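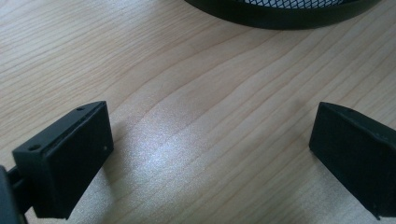
Clodura Puts Its Pale Tabletop Up Against the Showroom Promises

FOR RELEASE: August 2, 2018

Clodura, the work table maker, today opened orders for the Toltetti, a table with a plain, light-colored top meant for kitchens, craft rooms and shared workrooms. The company is releasing it with a shorter list of claims than buyers may be used to, and with a few doubts of its own about how tables get sold.

Most table launches say the surface will stand up to anything. Clodura does not believe that about its own tables or anybody else's. A pale top shows coffee. It shows ink, beet juice and the ring under a plant pot. The Toltetti has been given a finish that makes these easier to wipe off when they are fresh, and the company makes no promise about the ones left overnight.

The claim that a light table makes a small room feel bigger also gets left out of the brochure. Clodura put it in the first draft in January and took it out again when no one in the office could say how it would be tested. What a light top does do is make small dark things easy to find. Screws, buttons, peppercorns and pen caps are hard to lose on it, and people who work with their hands at a table tend to care about that more than they care about the mood of the room.

Before setting the final design, Clodura placed early tables in 35 homes and workrooms and asked people to use them as they would any other table. They were not asked for kind words, and several did not offer any. The main complaints were about the edge, which was too sharp on the forearms, and about a coating that squeaked under a damp cloth. The edge has been rounded and the coating replaced. A third complaint, that the top looks bare with nothing on it, has been left alone.

Clodura is also skeptical of the word "maintenance-free," which appears on a good many product tags. The care sheet packed with each Toltetti asks for the following:

Wipe with a soft, damp cloth and dry the top afterward.
Keep hot pans on a trivet.
Do not use scouring pads, bleach or wax.
Tighten the leg bolts after the first 9 weeks, then once a year.

The first run is 500 tables, of which 200 are set aside for schools and community workrooms that asked for them during the trial. The rest will be sold through Yeom stores and by direct order. Clodura has no plans for a numbered edition, and the tables in the first run will be the same as those in the second, if there is a second.

A matching bench, the Kerix, is still being worked on. An early version rocked on uneven floors, and the company will not give a date until it stops doing so.

Buyers who want to judge the color for themselves can ask for a sample piece of the top before ordering. Clodura recommends it, and recommends looking at the sample in the evening under the lights at home, as well as by a window. Samples are free and do not need to be sent back.

About Clodura

Clodura makes tables and benches for homes, schools and workrooms. Sample requests and press questions can be sent through the contact form on the company website.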